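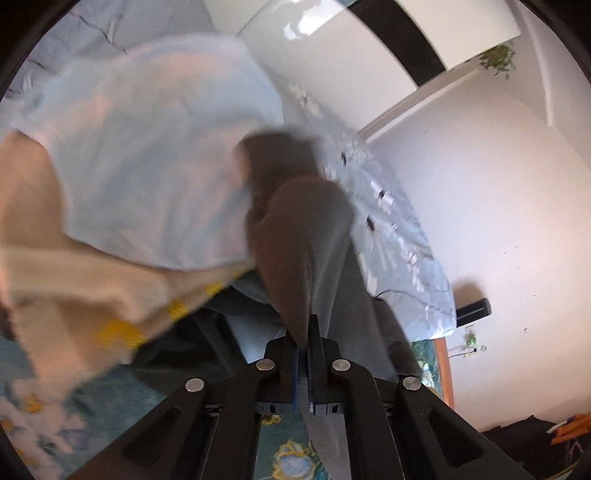 I've been promising a laundry post for ages, so okay, 1/31/21, let's do it. Can a machine put away my clothes yet? Short version: no. Longer version: kind of, if you squint, and if you have all evening and don't own any fitted sheets.

Some background for the new people (hi!). I write about home gadgets, mostly the ones that move around on their own, and I have now lived with a robot vacuum, a window crawler that scared the cat, and a mop thing that I gave to my sister. The vacuum is great. I'd fight you for the vacuum. But every time I post about it somebody writes in to ask about folding, and I get it, I really do. Vacuuming takes me a few minutes. The laundry pile is forever.

So why is the floor solved and the pile isn't? I used to think it was a matter of somebody bothering to build it. Then I spent a good part of the winter reading papers and watching demo videos at double speed (you have to, they're slow) and I came out with a lot more respect for my own two hands.

Think about what's on a bed when the wash comes in. A blue thing on top of a beige thing on top of a black thing, and under all that a flowered sheet, and next to it more flowers from a totally different set. You and I look at that and see a shirt. A camera sees a lot of wrinkly colors. Where does the shirt stop? Is that dark lump one piece or three? Half the time I don't know either, I just grab a corner and pull and find out. And grabbing is its own problem! Pinch one bit of cloth between two narrow jaws and lift, and all the rest of it goes wherever it wants. It bunches into a point where you're holding it and flops into a bag shape everywhere else. A coffee mug doesn't do that. A mug is the same mug from every side. A pair of leggings has a few million shapes and it'll pick a new one while you're looking at it.

The one consumer machine I got to try in person was the Direl, at a little home show in Ornley last February, back when we still went to things. It's a cabinet, taller than me, and you clip each item on by the shoulders and it pulls it inside and hands you back a nice flat rectangle. The rectangle really was nice. But I stood there and clipped 13 shirts, one after another, and by the end I was thinking, well, I'm already holding the shirt. I've found it, I've turned it right side out, I've got it by the shoulders. That's most of the job! It also wouldn't take socks, towels over a certain size, or anything for a baby, and it spit one of my shirts out in a wad. The man at the booth said that was a known thing with soft knits.

Then there are the arms. Nijs has a two-armed setup they've been showing in videos, and that one I like a lot more, because it starts from the heap. It reaches in, comes up with something, shakes it a little, looks at it, and regrasps. The video I watched had it doing a hand towel in 6 minutes. I timed myself on the same size towel and I'm not going to tell you the number because it would be mean. But it started from a heap, with no clips! That's the part I'd been waiting to see.

On the shop-floor side, a reader who works at the Estitz laundry plant (hotels, mostly) wrote me a long email, thank you, I loved it. They have machines that iron and fold flat sheets faster than you can follow, 377 an hour on her line. And feeding those machines? People. People stand there all shift finding corners and clipping them in. So the big guys with the big budgets have the same problem I had in Ornley, only with better shoes.

What would I pay for? I've thought about this more than is healthy. I don't even need folding. If something would go through the heap while I'm asleep and sort it into his, mine, kids and bedding, I'd hand over $200 tonight, and I know that's a laughable amount for a robot arm, but that's what it's worth to me. Messy piles are fine. I can fold a messy pile in front of the TV.

A couple of you asked about the dishwasher-unloading one. I haven't seen it run yet, only the brochure, so that'll be its own post once I have. And if anyone has a Direl at home and uses it every week, please leave a comment, I want to know about the knits.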